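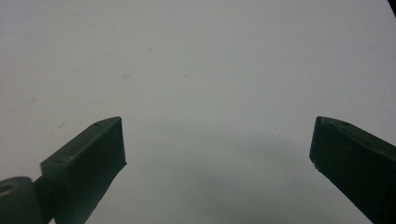
Skakach Handheld Gripper Set
Sold as a matched pair, left and right

I build these at Stutton, my small shop, and I use them myself most afternoons, so this page is going to be longer than it needs to be. If you only want the parts list, scroll down, I won't be offended.

The Skakach set is for recording examples by hand. You hold one gripper in each hand, you do the job the way you want a robot to do it, and the recorder saves what the grippers saw and how they moved. Do that enough times and you've got something a policy can learn from. I spent a long time doing this the other way, driving two arms from a pair of leader arms, and I was slow and cranky by lunch. With the handhelds I can pick up a plug, decide I don't like how I'm holding it, put it down and go again in the time it used to take me to get the arm out of a joint limit!

How they feel in the hand

You wrap your fingers around the outer side of the body and your thumb goes on the near side. That's it, no strap. I tried a strap on the first version and everybody who used it ended up loosening it all the way and then complaining that it flapped. The squeeze is light. I set the spring so that you can work through a full session without your hand cramping, but if you have big strong hands and it feels mushy to you, there's a stiffer spring in the bag (swap it with the small hex key, and please hold your other hand over it when you pull the old one, they travel).

The jaws are chunky and square at the tip. People ask me for thin ones all the time. I do sell thin ones, but try the square ones first. They show up nicely in the wrist camera even against a pale background, and your model needs to be able to find the tips. The small holes in the jaws are for screwing on pads or the tape-on rubber faces. Leave them bare for your first recordings and see what slips.

Jaws will scuff. Mine are scuffed all over. I have never seen it hurt a dataset, and if you wipe them down now and then so there isn't a fresh layer of dust in every episode, you're fine.

What I record with them

Plugs and cords, more than anything else. Cords are a great test for two hands. One gripper has to keep the strip from sliding around while the other one chases the plug, and the cord has its own opinion about where it's going. My own power strip set is up to 900 episodes now and I still find new ways for the cord to end up. I start each one from a different layout: the strip turned some other way, the plug near or far, a loop in the cord or no loop.

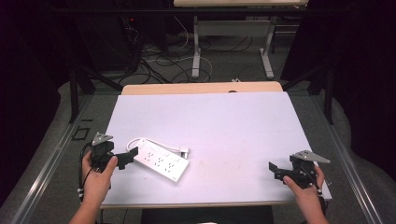 Both Skakach grippers at the table, with the power strip and its cord on the white sheet.

A word on the table, which I get a lot of email about. I put a plain sheet over the top and pull it smooth. You can use the bare tabletop if you like, but wood grain and glare do funny things, and I'd like my model to spend its effort on the plug. A sheet is also cheap to change when you want some variety. I keep a few colors and swap them partway through a big collection. Black fabric on the sides helps too if you share a room with other people and don't want their shoes in every episode.

The head camera isn't in the box. You can wear one or mount one up high, and Floltano will take either. I'd set it so the whole top of the table is in view along with both hands, then lock it down and quit fiddling. (I have thrown away a whole morning of good cord work after bumping a camera mount and not noticing until I played it back.)

Recording

The grippers talk to Floltano, the recorder I wrote to go with them. It runs on an ordinary Linux desktop. Video and jaw opening are saved at 60 frames a second, everything lined up to one clock. You start and stop an episode with a foot switch, so you never have to put a gripper down. There's one long press to mark an episode as bad, and I'd beg you to use it. Mark it right then, while you still remember what went wrong.

Fumbles are a different thing from bad episodes! If you miss the plug, reach again and get it, keep that one. I used to toss those and my policy had no idea what to do after a miss. It would just hover there. Once I started leaving the second tries in, it got a lot better at recovering.

Export goes out as plain video files plus a table of positions and jaw widths. No account, no upload, nothing leaves your machine unless you send it somewhere.

Cables

Yes, they're wired. I know. I built a wireless pair and I was forever charging it, and the frames dropped whenever the microwave down the hall was on. The cable leaves the body, hangs down past your wrist and clips to your sleeve or a wristband. Leave some slack so it can bow out a little when you turn your hand. If it's tight you'll start moving in a stiff, careful way, and your robot will learn to move in a stiff, careful way.

What's in the box

2 grippers, one left and one right
Square jaws, fitted
Stiffer springs and a hex key
Cables with wrist clips
Foot switch
Floltano license (no yearly fee, updates included)
A printed setup sheet, which I rewrite every time somebody calls me with a good question

Sold separately

Thin jaws
Rubber faces, sheet of peel-and-stick
Kettler frame, black bars and posts to go around your table, with mounts for cameras and lights. It ships flat and the box is heavy, so have a second person there for the posts.

Fit and compatibility

The jaws match the ones on my Skakach arm-mount kit, so what you record by hand looks the same to the wrist camera when the arm does it. If you plan to run on somebody else's gripper, write me first with a photo and the jaw opening. Sometimes I can cut jaws to match. Sometimes I can't, and I'll tell you so.

Shipping and repairs

Built to order. Current wait is 22 days and I'll email you if that slips. The orders from February are all out the door. Springs and clips are wear parts and I send replacements free if you cover postage. For anything else, mail the gripper back to Stutton with a note saying what it's doing, and put your phone number on the note. I'd sooner call than guess.

Lab and school orders: ask for a quote, I take purchase orders.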